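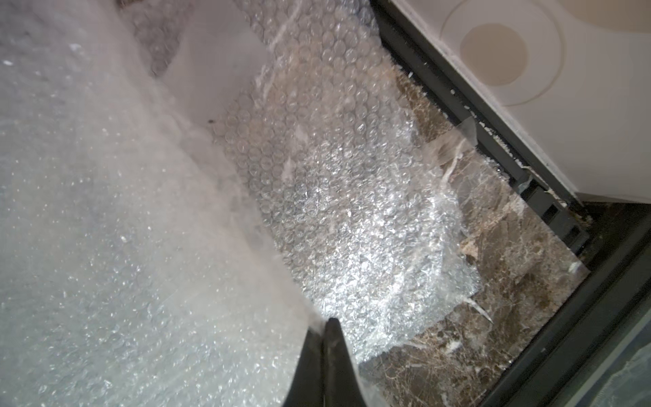 Packing Fragile Kitchen Items
Project report, module 3, Trillent College

1. Aim

The aim of our project was to find out how much bubble wrap a small household needs to pack its breakables, and whether wrapping items in one layer or two makes a difference to the time taken. The question came from the Gekarano charity shop, which sends boxes of kitchen goods to its branch in Rothe.

2. Materials

We used clear bubble wrap with small bubbles, clear tape and boxes from Flumetti, a local supplier. We allowed 30 minutes for each packing session.

3. Method

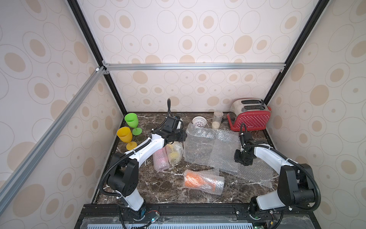

Sorting came first. We put items into groups by how easily they break, and wrapped the most fragile group before anything else. Wrapping was done in the centre of the countertop, with a large sheet laid out flat. Things such as the green goblet, the lidded glass jar and the red toaster stood around the sides and back. The goblets are plastic, so we placed them in the low-risk group.

4. Results

One layer was quicker, but the corners of boxed items wore through the bubbles. Two layers took longer and used more tape. Sheets cut too large were harder to handle than sheets cut too small.

5. Problems

We ran out of tape in the second session and had to fold the ends under. The times for that session are left out of our table.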